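Kitchen and Dry Store Inspection – Checklist with Comments
Grerkedano Culinary Training Kitchen, Tinitz site
July 2025
Form revision 6

Scope

This checklist covers the main teaching kitchen, the pastry room, the dry store, the two walk-in units and the linen shelving on the Tinitz site. The Lynch annex has its own form. Floor area inspected: 1,635 square feet. Items are marked Pass, Pass with comment, Action or Not inspected. An item marked Action stays open until the lead instructor signs the log sheet on the inside of the office door.

Section 1. Cold storage

1.1 Walk-in cooler at or below 41°F at time of check
Pass. Read from a probe in a water jar on the middle shelf. The door display read two degrees lower than the probe. Use the probe figure for the log.

1.2 Walk-in freezer at or below 0°F
Pass.

1.3 Raw poultry and raw meat stored below ready-to-eat food
Pass with comment. Chicken stock bones were on the correct shelf but in an uncovered hotel pan. Covered during the inspection.

1.4 Shell eggs held at 45°F or below, in original cases
Pass. One opened case had no date label. The delivery date on the invoice was written on the case.

1.5 Prepared items labeled with contents and date
Action. Three containers in the reach-in by the sauce station had a date and no contents. Two were hollandaise base, by the station lead's account. The third was discarded.

1.6 Door gaskets clean and intact
Action. Cooler gasket is split at the lower hinge corner. Part ordered from Grisdale. Until it is fitted, close the door by hand and check that the latch has caught.

Section 2. Hot equipment

2.1 Range burners light within the normal time and burn blue
Pass with comment. Rear left burner on range 2 burns yellow at low setting. Cleaned once already this term. Listed for the gas technician's next visit.

2.2 Fryer oil level and condition
Pass. High-limit switch not tested under this form. See the annual service record.

2.3 Hood filters in place, no visible grease drip
Pass. Filters had been refitted with the baffles running vertically, as required. At the last check one was sideways.

2.4 Suppression system tag current
Pass. Next service due September. Pull station is clear of stored items.

2.5 Fire blanket and class K extinguisher mounted, reachable and tagged
Pass. The blanket pouch by the fryer has been moved to the hook beside the exit, so that a person does not have to reach past the fryer to get it.

2.6 Oven door seals and hinges
Pass with comment. Convection oven door drops slightly when opened past halfway. Usable. Do not rest sheet pans on the open door.

Section 3. Knives, slicers and small machines

3.1 Slicer guard fitted, blade at zero when not in use
Pass.

3.2 Mixer bowl guard interlock stops the motor
Pass. Tested on both floor mixers with the bowls empty.

3.3 Immersion circulators – cords and clamps
Action. Eight units inspected. One has a nick in the cord jacket near the plug. Tagged out and placed in the office. Do not tape and return to service.

3.4 Knives stored on magnetic bar or in rolls
Pass with comment. Two paring knives found in the whisk drawer of the pastry room. Same comment as the previous form.

3.5 Mandolines stored with hand guard attached
Pass.

Section 4. Linen and textiles

4.1 Side towels, aprons and oven cloths stored clean and apart from food
Pass. Shelf is 17 inches above the floor. Clean stock to the left, reserve stock to the right.

4.2 Soiled linen in closed bin, emptied daily
Pass with comment. Lid was resting on top of the load and not closed. The bin is too small for a day with two classes. A second bin of the same size would be enough.

4.3 Oven cloths free of holes and scorching
Action. Several are worn thin at the fold. Remove from the line and cut up for floor use. A thin cloth passes heat quickly and a damp one passes it faster, so dry cloths only at the ovens.

4.4 No loose fringe, drawstrings or hanging fabric near burners and mixers
Pass. The rule covers personal scarves, shawls and decorative table throws used in plating class. These go in the lockers or on the dining side of the pass.
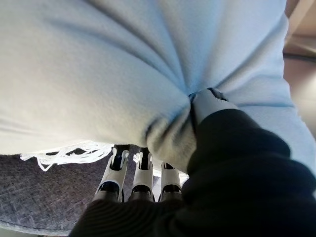
Light blue fleece with white fringe, folds gathered at one point. Ref. item 4.4.

4.5 Tablecloths and throws for the demonstration dining room
Pass. Stored outside the kitchen in the hall cabinet. Wash labels are still attached, and flame-retardant treatment is recorded for the window drapes only. Keep candles off any table dressed with an untreated cloth.

Section 5. Dry store

5.1 Stock at least six inches off the floor
Pass with comment. One bag of bread flour was standing on the floor behind the door. Moved to the rack.

5.2 Allergen items sealed and separated
Action. Sesame seeds and ground almonds share a shelf with the gluten-free flours, and the almond tub lid does not seal. Replace the tub. Move both to the lower allergen shelf and relabel the shelf edge.

5.3 Bulk bins – scoops stored handle up or outside the product
Pass. Sugar, rice and polenta bins checked.

5.4 Signs of pests
None seen. Traps dated and in position. The trap map on the clipboard still shows the old shelving layout and needs to be redrawn.

5.5 Oils and vinegars capped, no leaks
Pass. Sticky ring under the sesame oil wiped up.

Section 6. Handwashing and sanitation

6.1 Hand sinks clear, with soap, paper towels and hot water
Pass with comment. The pastry room sink had a sieve draining in it. Hand sinks are for hands.

6.2 Sanitizer buckets at the correct strength
Pass. Test strips are within date. Both buckets were changed at the start of service, per the wall log.

6.3 Dish machine final rinse
Pass. Gauge glass is clouded and hard to read from standing height. A maximum-reading thermometer was run through on a rack and confirmed the result.

6.4 Color-coded cutting boards in usable condition
Action. The yellow and green boards at station 4 are scored too deeply to clean. Resurface or replace.

6.5 Ice scoop stored outside the ice
Pass.

Section 7. Floors, exits and lighting

7.1 Floors dry, mats flat
Pass with comment. Mat edge curls at the dish pit. Turned over as a short-term fix.

7.2 Exit routes clear
Pass. A speed rack was parked partly across the rear exit on arrival, then moved. Mark the floor with tape.

7.3 Shielded lamps over food areas
Pass. One tube out over the proofing cabinet, shield intact.

7.4 Walk-in interior release works from inside
Pass on both units.

Not inspected

Roof exhaust fan (no ladder access on the day). Grease trap (contractor record only). Delivery van.

Follow-up

Gasket, circulator cord and allergen shelf come first. The oven cloths and cutting boards can go on the regular supply order. Items 3.4 and 6.1 are to be raised at the next student briefing. Return the completed sheet to the office tray and leave the previous revision in the binder behind it.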